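Politique apprise par imitation : les assiettes au fond de l'évier échouent plus que celles du plan de travail
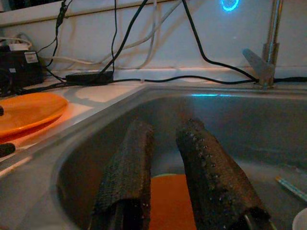 Vue de la caméra du poignet, assiette orange entre les deux doigts.

Prasetyo Teoh
Bonjour à tous. J'entraîne une politique par clonage de comportement avec 1 195 démonstrations de rangement de vaisselle. Sur le plan de travail, j'obtiens 92 % de saisies correctes. Dans l'évier, seulement 39 %, avec les mêmes assiettes. Est-ce que le problème vient des reflets sur l'inox, ou de mes données ? Je peux monter à 2 000 démonstrations, mais cela me prendrait tout le mois de mars.

Matlala
Regardez d'abord la répartition avant d'enregistrer davantage. Combien de vos démonstrations commencent dans l'évier ? Chez moi elles étaient minoritaires, et un simple rééquilibrage au moment du tirage des lots a déjà aidé. Ensuite, sur votre vue, les doigts cachent une bonne partie de l'assiette. Il faudrait donner aussi une caméra fixe en entrée, si vous en avez une. Pour les reflets, faites un essai avec l'anneau bleu éteint, sans rien changer d'autre.

usier_b
Augmentation de couleur, et c'est réglé.

Prasetyo Teoh
Merci Matlala, je vais compter les départs dans l'évier et je reviens avec les chiffres. L'augmentation de couleur, je l'avais déjà.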